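평가 보고서 초안

수신: 구매심의 담당
제품: 트레카흐 분해 보조 키트, 임대형
평가 장소: 스켄도트사이드 재정비동 2번 작업대

1. 개요

본 평가는 폐기 예정 데스크톱의 저장장치 회수 공정에 트레카흐 키트를 도입할지 판단하기 위해 작성한다. 작성자는 이 작업대에서 7년을 근무했다. 키트는 3월에 임대 계약으로 들어왔고, 계약서에는 평가 기간 중 처리 대수가 340대를 넘으면 구매 의사가 있는 것으로 간주한다는 조항이 있다. 이 조항은 별첨 2쪽 하단에 작은 글씨로 들어 있으며 작성자는 설치가 끝난 뒤에 읽었다.

구성품은 그리퍼 본체, 손목 카메라, 제어함, 전원 케이블, 영문 설명서다. 설명서는 힌스카 공장에서 인쇄되었고 토크 표의 단위가 앞장과 뒷장에서 서로 다르다. 공급사에 문의하자 앞장이 맞다는 회신이 왔다. 이틀 뒤 뒷장이 맞다는 회신이 다시 왔다. 작성자는 두 회신을 모두 출력하여 설명서에 끼워 두었다.

2. 설치

제어함은 작업대 하부 선반에 고정했다. 고정용 나사가 선반의 구멍 간격과 맞지 않아 구멍을 새로 뚫었다. 영점 조정은 설명서의 절차를 따랐고, 다섯 번째 단계에서 제어함이 응답하지 않아 처음으로 돌아갔다. 같은 단계에서 다시 멈췄다. 세 번째 시도에서는 다섯 번째 단계를 건너뛰었으며 조정은 정상 종료되었다. 이 사실은 공급사에 통보했다. 공급사는 다섯 번째 단계가 선택 사항이라고 답했다. 설명서에는 필수로 표기되어 있다.

엘우드 사업장이 같은 키트를 먼저 사용한 이력이 있어 평가표를 요청했다. 받은 평가표는 모든 항목이 '보통'이었고 비고란이 비어 있었다. 서명자는 샌드라 세지윅이었다. 전화를 걸자 세지윅은 비고란이 화면에서 두 줄밖에 보이지 않아 쓰다가 지웠다고 했다. 무엇을 썼는지 물었더니 기억나지 않는다고 했고, 잠시 뒤에 케이블을 조심하라고 했다.

3. 접근성

데스크톱 케이스는 설계자가 사람의 손가락을 기준으로 공간을 남긴 물건이다. 드라이브 베이 앞에는 데이터 케이블이 지나가고, 그 옆에 메모리 슬롯이 있으며, 판금의 가장자리는 대체로 마감되어 있지 않다. 그리퍼는 이 공간에 대각선으로 들어가야 한다. 수직 진입은 기종에 따라 상단 손잡이 부재와 간섭이 생긴다. 공급사가 제공한 기본 경로는 수직 진입이었다. 작성자가 경로를 수정하는 데 오전을 썼다.

파란색 래치가 달린 베이는 카메라가 인식하기에 유리한 편이다. 검은 그리퍼 부품, 검은 케이블, 어두운 베이 내부가 한 화면에 겹치는 조건에서 파란색은 사실상 유일한 기준점이 된다.

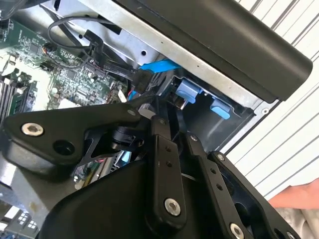

간격이 너무 좁다고 피온 패리가 말했다. 링크가 벌어질 자리를 계산에 넣었느냐고 물었고, 작성자는 넣었다고 답했다. 패리는 닫힐 때가 아니라 벌어질 때를 말하는 것이라고 했다. 작성자는 닫힐 때를 계산했다. 계산을 다시 했고 여유는 처음 값의 절반이 되었다. 절반도 여유이기는 하므로 시험은 계속했다.

4. 파지

파지력은 제어함에서 7단계로 설정한다. 1단계는 플라스틱 탭에서 미끄러졌다. 3단계부터 탭을 유지했다. 6단계에서는 폐기용 부품으로 시험한 탭이 부러졌고, 7단계는 시험하지 않았다. 설명서는 7단계를 권장한다.

래치 해제 동작은 누르기와 당기기를 동시에 요구하는 경우가 많다. 사람은 엄지와 검지로 이 일을 하면서 다른 생각을 할 수 있다. 키트는 누르기를 마친 뒤 당기기를 시작하며, 그 사이에 래치가 원위치로 돌아간다. 공급사는 두 동작을 겹치는 기능이 유료 옵션이라고 안내했다. 옵션 번호는 739이며, 견적서에는 '동시성'이라는 품명으로 적혀 있었다. 결재를 올리려면 품명을 풀어 써야 했다. 작성자는 '두 가지를 한꺼번에 하는 기능'이라고 적었고 재무 쪽에서 반려했다. 사유는 내용 불명확이었다. '누르면서 당기는 기능'으로 고쳐 다시 올렸고 승인되었다.

옵션 적용 뒤에는 래치를 누른 상태가 유지되었다. 첫 드라이브를 꺼낸 시각은 오후 네 시가 조금 지나서였다. 패리가 드라이브를 받아 트레이에 놓았다. 둘 다 별다른 말은 하지 않았다. 작성자는 시각을 기록지에 적었고, 적고 나서 그 칸이 제품 일련번호 칸이라는 것을 알았다.

5. 케이블

세지윅이 언급한 문제는 다음 날 재현되었다. 데이터 케이블이 링크 사이로 들어가면 그리퍼는 이를 저항으로 인식하지 못하고 동작을 계속한다. 케이블은 얇고 잘 휘어서 모터 쪽 부하 값에 거의 나타나지 않는다. 작성자는 비상정지를 눌렀다. 커넥터는 보드에서 빠지지 않았으나 방향이 조금 돌아가 있었다. 손으로 바로잡았다.

이후 작업 순서에 항목을 하나 추가했다. 진입 전에 케이블을 사람이 한쪽으로 치운다. 이 항목이 들어가면 공정은 무인이 아니게 된다. 임대 계약서의 제품 명칭에는 '무인'이 들어 있으므로 평가표의 해당 칸을 어떻게 채울지 문의했다. 공급사는 사람이 작업대 바깥에 서 있으면 무인으로 본다고 답했다. 팔만 들어오는 경우를 다시 물었다. 회신은 아직 없다.

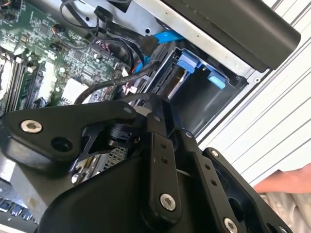

차라리 케이블을 전부 뽑고 시작하면 안 되느냐는 말이 나왔다. 패리였다. 작성자는 케이블을 전부 뽑을 시간이면 드라이브도 뽑을 수 있다고 답했다. 패리는 그러니까 하는 말이라고 했다. 작성자는 이 대화를 의견란에 적을지 고민하다가 비고란에 적었다. 엘우드의 양식과 같아서 두 줄만 보였다. 세 번째 줄부터는 글자가 들어가기는 하는데 어디로 가는지 알 수 없었다. 작성자는 화면을 아래로 내려 보려 했고, 칸은 움직이지 않았다.

6. 소음 및 기타

구동음은 옆 작업대에서 대화에 지장이 없는 수준이다. 다만 대기 상태에서 불규칙한 간격으로 짧은 소리가 난다. 공급사는 자가 점검이라고 설명했다. 점검 결과가 어디에 기록되는지 물었더니 기록되지 않는다고 했다. 정상이면 기록할 것이 없고, 비정상이면 소리가 나지 않는다는 설명이었다. 작성자는 그날 이후 소리가 나는지 듣게 되었다. 점심을 먹으러 가서도 들리지 않는 것을 확인했는데, 식당은 다른 건물에 있다.

패리는 소리가 거슬리지 않는다고 했다. 며칠 뒤에는 소리가 나면 케이스를 하나 더 올려놓을 때가 되었다는 느낌이 든다고 했다. 두 사건 사이에 인과관계는 없다. 그래도 작업 속도는 조금 올랐다.

7. 누적 처리 대수

계약 조항에 따라 누적 대수를 제어함 표시창에서 확인했다. 표시창은 성공과 실패를 구분하지 않고 그리퍼가 케이스에 들어간 횟수를 센다. 작성자가 경로를 수정하던 오전의 시험 진입도 모두 포함되어 있었다. 확인 시점의 값은 339였다.

작성자는 전원을 내렸다. 패리가 왜 껐느냐고 물어 조항을 보여 주었다. 패리는 별첨을 끝까지 읽고 나서, 한 번 더 들어가면 어떻게 되느냐고 물었다. 340이 되지만 넘은 것은 아니라고 답했다. 그 다음 한 번이 문제였다. 작업대에는 케이스가 올라와 있었고 케이블은 이미 패리가 한쪽으로 치워 둔 상태였다.

8. 종합 의견

파지 성능은 조건부 적합. 접근성은 기종에 따라 적합. 케이블 대응은 부적합. 설명서는 부적합. 무인 여부는 회신 대기.

구매 여부에 대한 의견은 다음 장에 적으려 했으나 세지윅에게서 전화가 왔다. 지운 내용이 기억났다고 했다. 비고란에 썼던 것은 전원을 다시 넣으면 표시창이 하나 올라간다는 문장이었다. 작성자는 제어함 쪽을 보았다. 패리가 스위치에 손을 올린 채 켜도 되느냐고 묻고 있었다.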